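Trerbridge Locker Tidying, data card

Summary

Short first-person clips of people opening lockers, taking things out, putting things in, and shutting the door again, often on the second try. The current release has 1,260 clips. Everything was recorded in the staff changing area of the old Plattner building in Trerbridge, where the lockers have outlived several generations of shoes.

What's in the lockers

Ordinary stuff. We asked people to stock the compartments the way they would stock their own, and they did, so expect crumpled packaging, gloves without partners, lunch bags and half a roll of tape. The inventory sheet (items.csv) lists 513 objects by a plain name. "Thing, rubber" appears in it more often than we would like. Svenja Nägeli has been renaming these since February and is up to the letter G.

Tasks

retrieve: take one named item out of an open compartment
stow: put one item in, above or below the shelf
clear: empty the compartment completely
close: shut the door and leave the key in the lock

Most clips cover one task. In the clear clips the small soft items are usually left until last, and they usually slide to the back as soon as someone reaches for them.

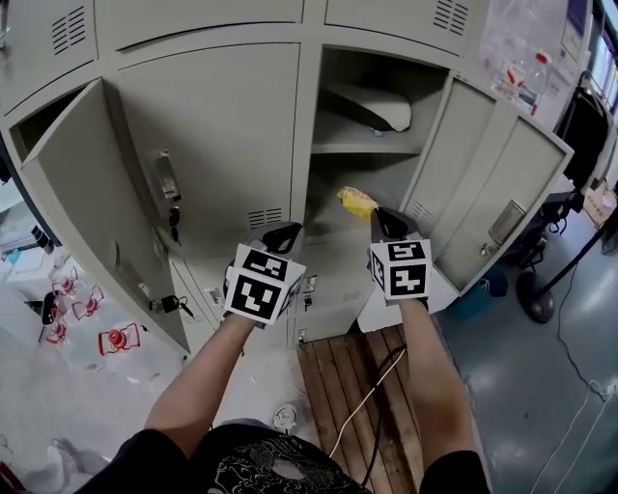 Retrieve task: small yellow package, lower space, right-hand compartment.

Labels

Each clip has a task name, an item name, a shelf position (upper or lower) and a door state at start and end. Door state is open, closed or ajar. We argued over ajar for a long time — the rule is now that if you can see into the compartment but wouldn't want to put your arm in, it's ajar.

Keys and their tags are not labeled as items unless somebody drops one. There is a separate flag for that, key_drop, and it gets used.

Known problems

The doors get in each other's way. With two neighbors open, the view into a compartment can be blocked for a good part of the clip.

Gray on gray on gray. Shelf edges are hard to find in the darker clips, for annotators as well as models.

Clips in folder 6 were labeled with left and right swapped. Fixed in the labels, still wrong in the file names, and likely to stay that way.

Use

Free for research and teaching. If you use it, cite the Ninix release notes. Corrections to the inventory go to Svenja, ideally after she finishes G. A version with the Grena benches and coat hooks is in progress.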